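October — municipal emissions inventory, notebook, continued

Started on the Wendbridge submission. The city reports against its climate pledge for the first time this cycle, so there is no prior inventory to check against. Workbook has 308 rows, of which 24 have no unit in the unit column. Left those blank and flagged them. Do not guess therms from the size of the number; we did that for Todach and had to back it out.

Building gas: sum of facility rows is 763 t CO2e, using the factor set from the shared drive. The city's own summary sheet gives a lower figure. Difference looks like the two fire stations, which are on a separate utility account and appear only on the facility tab. Query sent.

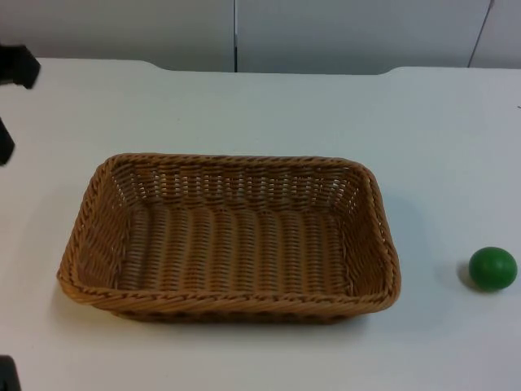

Wicker basket and green ball, white table.

Fleet diesel: Brostach reports by fuel purchased, Wendbridge by miles driven. Not comparable as they stand. Converted Wendbridge with the default fuel economy for medium trucks and marked the cell as estimated. Transit buses excluded from both — the regional authority counts them.

Pylypenko script failed 3 times on the landfill tab. Cause was merged header cells. Unmerged by hand, saved as a new copy, original untouched. Ran clean after that.

Open:
Fire station accounts, waiting on city.
Units for flagged rows.
Base year. Council resolution and mayor's pledge letter name different ones. Using the resolution until told otherwise.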